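Two weeks with the facelifted Derik Moradi

October 18, 2024

I should say up front that I liked the old Moradi. It looked like a bar of soap that had been used a few times, and it drove like one too, but it had proper buttons and a boot you could get a pushchair into without swearing. So when the dealer in Clernness rang in September to ask if I fancied borrowing the new one while mine was in having its suspension seen to, I said yes before he'd finished the sentence.

Derik calls this a "renewal". The headlights have been squashed until they look faintly suspicious of you, and there is now a light bar across the back, because there is a law somewhere that says there must be. The door handles pop out when you walk up to the car. They also pop out when you walk past it to put the bins out, and then go back in with a small disappointed clunk.

Inside, the heater controls have moved to the screen. Warming your feet takes two taps and a swipe, and the swipe only works if the road is smooth, so I did most of the coast road with cold feet. The seats are lovely, mind. I'd have them in the house.

It drives better than it used to. The steering has some weight in it and the engine no longer sounds like it's being told off on hills. It's still a big soft thing that would prefer you didn't hurry, and the automatic gearbox thinks about roundabouts for slightly longer than I do. On the motorway it was quiet enough that I noticed a rattle in my own coat pocket (keys).

I covered 1000 miles, near enough all of them on dull errands, and it was a good companion for that. The boot is smaller, though. They've put the hybrid battery under the floor and the floor has come up to meet it, and the pushchair now goes in sideways, with swearing.

Then there's the Iltumex pack, a £1742 option that gets you a better stereo, a heated steering wheel and ambient lighting in a range of colours I can only describe as dental. You can't have the steering wheel on its own. I asked.

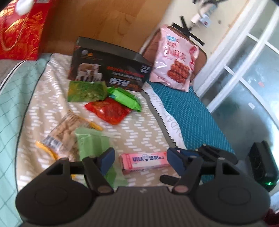
Anyway, mine came back with its new suspension and the same old buttons, and I've gone off the idea of swapping for now. If they offer the wheel separately next year I'll probably cave in.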